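Section 4. Working Safely and Neatly at the Two-Arm Bench

Welcome back, and thank you for sticking with us through the wiring chapter, which we know is a long one. From here on the manual gets friendlier. This section covers the house rules for jar and bottle work on the Wumimier bench: how you get the bench ready, how you move containers on and off the tray, and what to do when something tips, sticks or just feels wrong. The rules were last gone over on 1/25/23 by Adom Atinga, who looks after the benches at our Ekumton shop, and they replace the loose sheet that used to be tucked inside the door. If you still have that sheet, please recycle it.

You will see three kinds of remarks between the steps. A Note is a bit of friendly advice. A Caution means you could spoil a run or break a jar. A Warning means you could hurt yourself, and we ask you to read those twice.

4.1 Before you switch on

1. Take off bracelets, lanyards and anything else that dangles, and tie back long hair.

2. Wipe the work surface with a dry cloth, then with a damp one, then dry again. Old scuffs won't come out and you don't need to fight them, but crumbs and grit should go.

3. Run your eye along both arms from base to gripper and follow each cable the whole way. A cable should have enough slack for the arm to reach its farthest point, and it should hang in an open loop with no kinks. If a loop can drop into one of the openings in the front panel, move the arm slowly by hand through its reach and watch what the loop does before you go any further.

4. Check that both gripper cameras are snug on their mounts. A gentle wiggle with one finger is plenty.

5. Set the speed limit to 20 percent. Leave it there for the first pass of every session, even if you ran the very same job an hour ago.

WARNING: Keep fingers, sleeves and tools out of the front panel openings whenever the power is on. There are moving parts behind them.

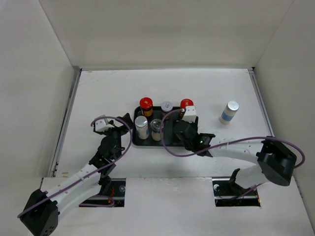 4.2 Setting out the containers

1. Place the tray so that both grippers can reach every spot on it without either arm stretched out straight. A fully stretched arm is a weak and wobbly arm, and it will let you down at the worst time.

2. Put the tallest containers where neither arm has to reach across them. If that can't be managed, give the far ones to the arm on that side and tell the other arm's operator so, out loud.

3. Leave a gripper's width of open space next to any container you plan to pick up. When the job calls for a tight group, work from the outside in.

4. Check every lid by hand. It should be fully seated and should not turn with a light twist. We have lost more time to one loose lid than we like to remember, and we would love to spare you the mopping.

5. Weigh anything you haven't used before. The limit for one gripper is 112 grams, container and contents together. Anything heavier is a two-gripper lift, and those are covered in Section 6.

Note: Plastic and glass behave very differently in the fingers. If you are new to the bench, spend your first session on light plastic bottles and save the glass for when you feel at home. There's no hurry at all.

Caution: Only one arm at a time may be inside the edge of the tray unless your job card says otherwise. The second arm can wait close by, but it waits still.

4.3 Coming in from above

1. Bring the arm in high, stop over the container, and look at the gripper camera view before you lower anything. Lower only when the container you want sits between the two fingers and you can see clear surface on both sides of it.

2. If a neighbor is in the way, back off and choose another angle. Please don't nudge the neighbor over with a fingertip. It's tempting, we know, and it works fine right up until it doesn't.

3. Close the fingers slowly, stop at first contact, and pause. Then close the last little bit.

4. Lift straight up by the width of your thumb, pause again, and carry on only if nothing has slipped.

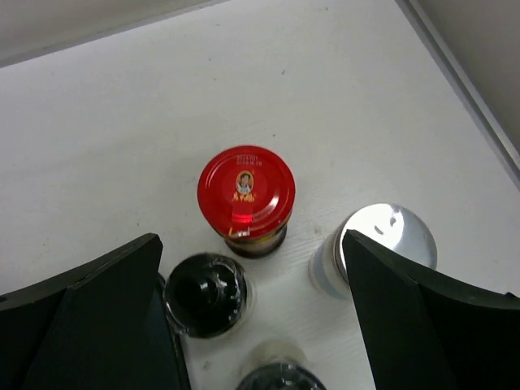 Shiny lids deserve a word of their own, as they cause most of the questions we get from the Wetatero crew. A metal or glossy top throws back whatever light and walls are near it, and in the gripper camera a bright patch can be mistaken for an edge or a gap. The silver lid is a good case: a white wedge of reflection spreads across its upper middle, and the thin bright line around the rim is the part to trust. That same lid also has the tip of the right finger over it, which is your cue to check the spacing before going lower. Judge by the rim, never by the glare. Printing on a lid can be handy for telling which way a jar is turned, but don't count on reading a small code through this camera, and look it up on your job card if you need it.

Note: If the glare is really bad, dim the bench lamp one step and wait for the picture to settle. Turning the lamp off completely tends to make matters worse.

4.4 If something tips or sticks

1. Let go of the controls. Both arms will hold where they are.

2. Press the stop button and wait 10 seconds.

3. Reach in from the side, never over the top of an arm, and set the container upright or take it out.

4. If glass has broken, unplug the bench at the wall before you clean up. Use the brush and pan, and check the side rails for slivers.

5. Write it in the bench log, even if it was tiny.

WARNING: Never pull a stuck jar out of closed fingers. Open the gripper from the control screen first, with your other hand well away.

4.5 Closing down

1. Take all containers off the bench and park both arms in the rest pose.

2. Switch off at the control box, then at the wall.

3. Add the session's grip count to the log. Finger pads are swapped every 2,000 grips, and new sets are in the drawer marked Cordier. Next scheduled inspection of all pads is in February.

Parking poses and how to save your own are explained in Section 5.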